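Ticket 329: Stoden bench scale, reading drifts under load
Opened by: Aliki Galanis
Assigned: Sipho Mabaso
Status: open, whatever the portal says

## Reported

Scale creeps upward after the bowl goes on. Tare it, wait, and the display has gained 2 g, sometimes 4 g. Flour weights for the test bakes can't be trusted. Drevico support answered with the usual paragraph about "environmental factors" and asked us to recalibrate.

## Tried so far

1. Recalibrated with the 500 g check weight, per Drevico. It passed. It also passed before we recalibrated, so I don't know what that was meant to prove.

2. New batteries, then the mains adapter. Same creep on both. Lefteris Giannakopoulos thinks the adapter is noisy. Possibly, but that leaves the batteries to explain.

3. Drafts. Drevico's second theory. The test corner has white panels on the left and at the back and we use the big stainless bowl, which has a wide rim and could catch moving air in principle. I turned the fan off for an hour and logged the display. Still creeping.
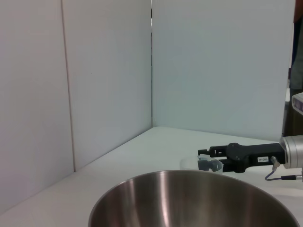
4. Swapped the bowl for a small plastic tub. Creep is smaller but still there. Drevico took this as a sign that the bowl is too heavy. The bowl plus flour is well under the rated load printed on their own label.

5. Warm-up. Left the scale on from 7:30 until lunch before touching it. Slightly better, maybe. One run, so I'm not counting it.

## Comments

**Marina Moschos:** The Kyriakidis scale in the other kitchen does none of this. Can we borrow it and run both with the same weight?

**Sipho Mabaso:** Yes, please. Leave the check weight on each for 20 minutes and write down start and end. My money is on load cell creep, and no setting in the menu will cure that.

**Drevico support:** Firmware update available, may improve stability. Marking as resolved.

**Sipho Mabaso:** Reopened. The release notes mention the backlight and nothing else. I'll install it if that's the price of a replacement, but I want the comparison run first.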